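Unit 4: Things People Keep
Notes for the session on collecting, ownership and clutter

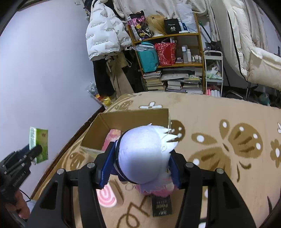 A plush doll and a few small objects on patterned cloth.

Read these before the seminar, or at least carry them in a way that suggests you have.

1. Where we left off

Last time Rhiannon Powell's group argued that a collection begins with the second object. One teapot is a teapot, two are a coincidence with ambitions. I still prefer the older view that it begins when the owner starts to mind about gaps. A person with 22 mugs and no interest in a further mug has a cupboard problem. A person with six who lies awake over the missing green one is a collector, and may need our sympathy.

Both definitions have trouble with gifts. Mention once that you quite like owls and you will be given owls until you die. Whether this makes you a collector or a victim is the first discussion point.

2. Sets and series

Makers worked out long ago that people will buy a thing they don't much want in order to stand it next to a thing they do. Cigarette cards ran on this, and so do stickers, part-works and the small figures sold in sealed boxes so that you can't tell which one you've got. The sealed box adds a touch of gambling, but with better packaging.

Note the difference between a closed set, which can be finished, and an open series, which goes on as long as your wages do. Finishing a closed set is often reported as a let-down. Ayten Yazıcı's interviews (in the reader) are good on this. One man completed his run of 200 matchbox labels, looked at them for an evening and took up bus tickets.

3. Soft toys as a special case

Soft toys sit awkwardly in most theories. They are mass-produced, but owners talk about theirs as if there had only ever been the one. Replacing a lost bear with an identical bear fools very few children over the age of two. Compare stamps, where the identical one is exactly what you were after.

The usual word for this is "attachment", which gets used for everything from blankets to tax records. Try to do better in your essays.

4. Getting rid of it

We will spend most of the hour here. Kiyoshi Iwasaki's chapter covers house clearances and the odd manners that go with them: relatives who haven't spoken in years being terribly polite over a fish slice. Look out for his three piles (keep, sell, ask Mum) and for what happens to the third.

Oluwatosin Danladi takes the opposite line and thinks the clearing-out advice business has made people ashamed of perfectly ordinary drawers. I have a drawer like that and am not neutral.

For the seminar

Bring one object you have kept for no good reason. It should fit in a pocket - last February somebody brought a car door. Be ready to speak for two minutes about how you came by it and why it hasn't gone. "It was a present" will be followed by further questions.

Essay titles are on the course page. The limit is 2806 words, a figure arrived at by a process I was not part of, and footnotes count towards it.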